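PUNINEO TO SERVE WHOLE PEELED MANDARINS IN SCHOOL AND HOSPITAL DINING ROOMS

Estell line goes on the regular menu after a winter season at Catacutan

CATACUTAN, March 26, 2022 – Punineo, the fruit preparation company, announced today that its Estell line of whole peeled mandarins will be offered to school, hospital and residential dining rooms throughout its delivery area. Orders are open to all current account holders. New accounts will be accepted from August, ahead of the fall term.

Estell mandarins are delivered peeled and whole, with the segments still joined, and are meant to be served on a small plate as a side dish or dessert. They are packed in shallow trays of 39, one layer deep, with a sheet of food-grade paper under the fruit and another over it. No syrup, juice, sugar or coating is added.

The line was first served at the Catacutan dining hall, where 3,070 mandarins were plated over the course of the winter season. The hall seats 600 and serves lunch and an early supper. Diners were offered the choice of an unpeeled mandarin from the fruit bowl or a peeled one on a plate, and both remained on the counter for the full season.

"We had always put out good fruit, and a great deal of it came back in coat pockets or was left on the tray," said Tomomi Kinoshita, director of menus at Punineo. "Younger children have trouble starting the peel. So do many older residents with stiff hands. A peeled mandarin on a plate is something a person can simply sit down and eat, and it still looks like a piece of fruit when it reaches the table."

Kinoshita said that the kitchens had asked for whole fruit in particular. Loose segments, which Punineo has supplied for many years in tubs, tend to dry at the edges once they are set out, and they are easily mistaken at a distance for canned fruit. A whole mandarin keeps its shape on the counter through a normal lunch service and can be pulled apart by the diner in a few seconds. The tubs will stay in the catalog for salads and baking.

Fruit and season

Fruit for the Estell line comes from the Fliltovska groves, which have supplied Punineo with citrus since the company opened its first preparation room. The groves select medium fruit with loose skin and few seeds. Very small mandarins are left out of the line, as are fruit with tight skin, which are more likely to split when peeled. Both continue to be sold unpeeled by the case.

"A loose skin is what we look for first," said Mark Anthony Lagman, who manages picking and sorting at Fliltovska. "You can feel it give a little under the thumb at the stem end. If it does, the peel will lift away in large pieces and the segments will stay closed up. If it does not, that fruit is better off in the bowl with its skin on."

Lagman said the early fruit is brighter in flavor and a little sharper, and that the later fruit is sweeter with a thicker pith. Menus that use the line through the whole season should expect some change from month to month. Punineo will note the picking week on every tray label so that kitchens can plan for it.

Outside the mandarin season the line will be suspended. Punineo does not intend to fill the gap with other citrus under the same name. Customers with a standing order will be told in writing two weeks before the last delivery of the season and again two weeks before the first delivery of the next.

Storage and serving

Trays are to be kept closed and refrigerated on arrival and used by the day printed on the label. Kitchens are asked to take out only the trays needed for one sitting. The fruit should come out of the refrigerator a short time before it is served, as very cold mandarins have little smell and less taste.

Punineo recommends the following for plated service:

Use a shallow round plate with a raised rim. The rim keeps the fruit from rolling when the plate is carried, and the flat center gives it a place to rest.

Set one mandarin to a plate, stem end up or down as it sits best. Do not force the segments open.

Handle the fruit with clean gloves or a wide spoon. Tongs with teeth will break the skin of the segments.

Keep sauces and cut fruit on a separate plate. Mandarins placed against melon or beet will take on color within the hour.

For tray service in hospitals, the plate may be covered with a standard dome. Kitchens that do not own small plates may use a saucer, provided that the well for the cup is shallow enough for the fruit to sit level.

Staff at Catacutan also worked through the question of table covers. Mandarins look their best against a plain, solid color, and the hall has used green cloths for its citrus weeks for several seasons. Patterned covers made the counter look crowded, in the view of the serving staff, and white covers showed every drop of juice by the end of lunch. The hall will keep green for the coming season. Punineo does not sell linens or tableware and has no preferred supplier for either.

Pith is left in place

One point raised by diners during the winter concerned the white pith. A small number asked why it had not been removed. Punineo has decided to keep its present method, in which loose strings are lifted away by hand and the pith that clings to the seams is left alone. Scraping the seams clean tends to open them, and an opened seam leaks. The remaining pith is mild in taste and can be eaten with the fruit.

"I was asked several times whether a cleaner mandarin would look better, and we tried it," Kinoshita said. "They looked bare, to my eye, and they did not hold together nearly as well. I prefer the striped look. It tells you that you have a mandarin in front of you."

A printed card answering this and other common questions will be included with the first delivery to each new account. Large-print cards are available on request at no charge.
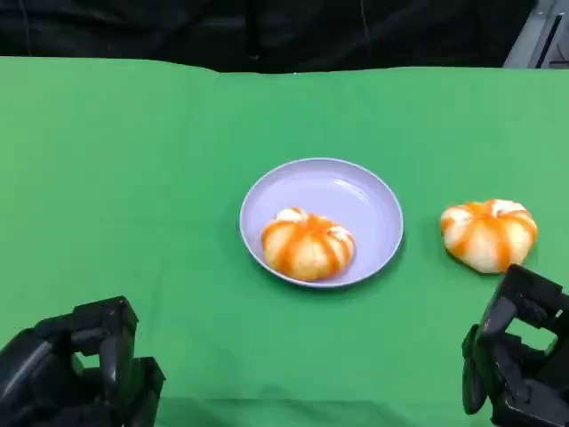
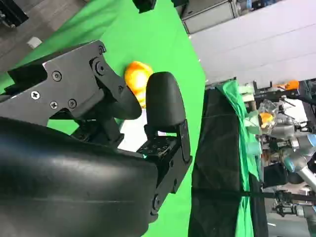

Serving staff who are new to the Estell line will be given a one-page guide to judging whether a peeled mandarin is ready for the counter. The guide asks them to check that the fruit is whole, that the segments are closed and that no large pieces of peel remain. Pale lines along the seams are to be expected, and the two mandarins in the first picture, one on the lavender plate and one on the green cloth beside it, show the banding of orange and cream that the guide treats as normal. Fruit with a split segment should be set aside for salads the same day. Fruit that feels soft at the base should be discarded and noted on the delivery slip, and Punineo will credit it on the next invoice.

Terms for new accounts

The smallest order is two trays. Trays are returnable and carry a deposit, which is refunded when they are handed back clean to the driver. Deliveries are made on the customer's usual route day, and there is no separate charge for adding Estell trays to an existing order. Punineo has 69 dining rooms on its current delivery list, and each will receive a tray label sample and an order form with its next statement.

Schools that wish to offer both peeled and unpeeled mandarins may order the two together. The Catacutan hall intends to go on doing so. Its kitchen reports that older students often preferred to peel their own, and that the fruit bowl near the door was emptied on most days even when plated fruit was on the counter. A combined order form is being prepared for this purpose.

Punineo will hold a tasting for menu planners and kitchen supervisors at Catacutan in August. Unpeeled fruit of the same size will be on hand for comparison, and Lagman will attend to answer questions on picking and sorting. Places are limited to two per dining room and must be requested in advance through the accounts office. Supervisors who cannot attend may ask for a visit from a menu adviser once the season has begun.

About Punineo

Punineo prepares fresh fruit and vegetables for schools, hospitals, residential homes and workplace dining rooms. Its products include cut melon, cored apples, citrus segments, salad vegetables and, under the Estell name, whole peeled mandarins. All fruit is prepared to order.

About Fliltovska

Fliltovska grows mandarins and other citrus and sells to preparation companies and wholesale markets. The groves are picked by hand and sorted on site.

Requests for order forms, tray labels and large-print cards should be sent to the Punineo accounts office. Press inquiries should be addressed to Tomomi Kinoshita, director of menus.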